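3. Workspace and Task Setup

The practical part of the course takes place at a single bench, shared by all of the student teams enrolled in the Zirkasberg robotics project.

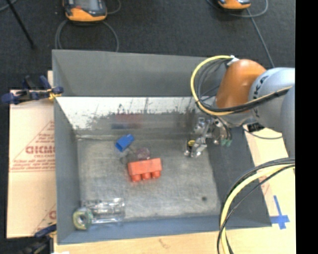 Figure 2. The bin-picking workspace, with the arm at right and small objects on the bin floor.

3.1 Bin and objects

The task is carried out in a rectangular gray bin with tall sides that slope inward toward a metal floor. The bin stands on a wooden tabletop and is clamped at its left rim. Teams work with small everyday objects, among them toy building blocks and clear plastic containers. The set was chosen in October by the teaching staff and contains 34 items. Each trial begins with 5 of them placed in the bin by a student from another team.

Two properties of this setup proved demanding for the students' software. The walls are reflective, and colors from the objects and the arm can appear on them as blurred patches. Early versions of the Dinsa detector, written by the first team, treated several such patches as graspable items. Transparent objects posed the opposite problem – the detector often returned no outline for them, and a clear container lying against a wall was the most frequent cause of a missed pick.

3.2 Trial procedure

A trial ends when the bin has been cleared or when 350 seconds have passed. Students may stop the arm at any time but may not move an object by hand once a trial has started. An object that comes to rest outside the bin is scored as a failed pick. Each team was required to keep a written log of its failures and to submit it together with the source code.

Over the semester the teams recorded 2,000 grasp attempts in the shared Gerico log. Attempts made while the arm was being calibrated were removed before grading. The remaining records form the basis of the comparison in Section 4, where results for opaque and transparent objects are reported separately.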